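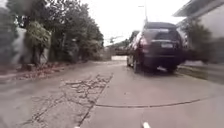 Photo: Raluca Stanciu / Corkovton Pavement Study. Reproduced with permission.

Figure 3. Jointed concrete on Lerard Road, with cracked and patched pavement to the left of the longitudinal joint.

4.2 What the left lane looks like, and what I think it means

I've driven Lerard Road more times than I'd like to add up, and before I started this study I would have told you it was a bad road. Full stop. It took a few mornings of walking it with Sze-wing Kwan before I started thinking of it as two roads that happen to share a joint. If you look at Figure 3, the longitudinal joint runs up toward the middle distance and splits the pavement into a left and a right lane. A big area to the left of it is a web of dark branching cracks with patches of all sorts of shapes mixed in. The right half, where the dark SUV is, has a transverse joint curving gently across it in the foreground, and I'll come back to that curve because Sze-wing and I disagree about it.

For the survey we cut the road into sections 10 m long and scored each lane separately, so every section got two scores. The scale goes up to 100, with higher being better, and the scoring rules are in Section 3. The lane split was Sze-wing's idea (I wanted one score per section, mostly to save time) and I'm very glad I lost that argument! Averaging the lanes together would have given us a whole street of middling numbers and hidden the thing we ended up writing the paper on.

The section that held up best in the right lane scored 72. That may not sound like much, but for concrete of this age in Corkovton, with our winters, I was pleasantly surprised. Its neighbour across the joint was among the poorest we looked at, and you can stand with a foot on each.

So why the left lane? Residents had plenty of theories when we stopped to chat, and the favourite by a long way was trucks heading for the Clollon yard. I liked that one too at first. The trouble is that the trucks come home again, and they come home on the other lane. Some will be heavier in one direction than the other, sure, and we don't have axle weights for either, so I can't rule it out. I just wouldn't hang the whole story on it.

The explanation I lean toward is a duller one and it has to do with repairs. According to the town's maintenance log, the left lane was opened up for a water main job and then closed again in stages, with different crews and different materials. Later patches were laid against earlier patches. Every patch has an edge, every edge is a place for water to get in, and once water is sitting under a slab the freeze and thaw cycle does what it always does. When we mapped the branching cracks by hand, a lot of them met a patch edge somewhere along their length. Nearly all of the worst left-lane sections had at least one patch with another patch cut into it, which was a category we hadn't even put on the form and had to scribble in the margin.

I should be careful here. A crack meeting a patch doesn't tell you which came first. Crews patch where the road is already broken (that's their job), so you'd expect to find the two together even if the patching did no harm at all. The log helps a bit, as it gives the month for most repairs, but it's patchy itself, if you'll forgive me, and for the older work it often says nothing more than "made good". Raluca Stanciu went through the paper copies and found a few more entries, including a September closure that had never been typed up.

Material matters as well. Two products show up in the log by name, and one of them, Laizer, is a cold mix that the town used for quick fixes when the weather was too poor for anything else. I have no quarrel with Laizer as a stopgap. Some of those quick fixes were never replaced with a full-depth repair, though, and a soft fill sitting beside stiff concrete is going to move differently every time a wheel goes over it. We didn't take cores, so I can't say how deep any of it goes. That's the first thing I'd spend money on if we got a second round of funding.

Now, the curved joint. Sze-wing reads the curve as something left over from how the slabs were laid out, and thinks it has no bearing on condition. I'm less sure. Most of the transverse joints we recorded were straight, and I'd like to know whether the odd ones follow an older alignment of the road underneath. We scored the curved joints the same way as the straight ones, and leaving them out of the analysis didn't change the order of the sections.

One practical note for anyone repeating this on a street that's open to traffic. We did our walking early on a Thursday, before the school run, and scored the right lane first. Overcast mornings were the best for it. In low sun the shadows made every hairline look dreadful, and on our one bright day we both scored lower than we did when we went back under cloud, so we threw those sheets out and did the sections again. The repeat scores are the ones used in Section 5, where I compare the two lanes properly and get into what a full-depth repair of the left side might cost the town.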